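2020-06-24

Spent the morning on the draft handling rules for the Raltcombe bay. Section 4 still reads as if every object were a rigid block. A part-filled PET bottle is the usual counterexample: the wall yields, the contents shift, and the grip height changes the result more than the closing force does. New wording for 4.2: record grip height, fill level and cap state for each take. No take is valid with the cap off.
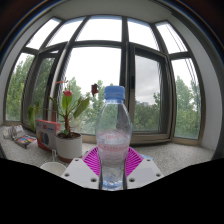
Bottle between the fingers, water to roughly half the body.

Kivitz wants a single reference grip for all bottles. I do not agree. A mid-body grip is fine for transport, but for placing upright the rule should name the lower third, with the pads level before release. I wrote it as two clauses and left a note in the margin for the next review.

Second item was clearance. The Uto draft asks for 70 mm between the held object and anything standing. On a sill with a plant on it that cannot be met everywhere, leaves included.

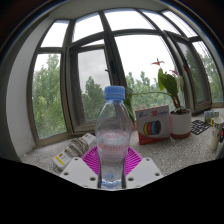
My proposal is to split the figure: 70 mm for rigid items, and no contact at all for foliage, cords and cables, with no number attached. A number for a leaf is meaningless when the window is open. Power strips and loose cable go in a separate line, as keep-out items. The operator may pass beside them but not over them with a filled bottle.

Layout came next. The old sheet listed start positions in words ("bottle right of plant") and two readers set up two different sills. The revised sheet requires an overview from the near edge before the first grasp, fingers open.

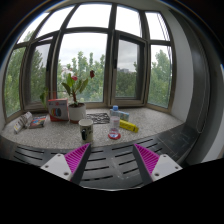
Overview with the bottle right of the plant, mug nearer the edge.

Mac Giolla's checklist has 14 lines. I cut 2 that repeated the pad inspection and moved the screw check on the base plates to the top. The reset rule stays: after any change of layout, a new overview and a new sheet number, even if only one object has a new position. 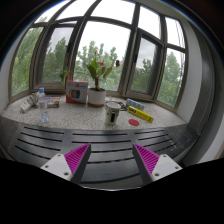 Overview with the bottle on the left, beside the plastic bag.

Still open: what counts as a drop. Current text says "loss of contact above the surface" and gives no height. Also the slatted ledge is not named as a surface anywhere in the rules - to be added under definitions in June if the numbering allows, otherwise as an annex.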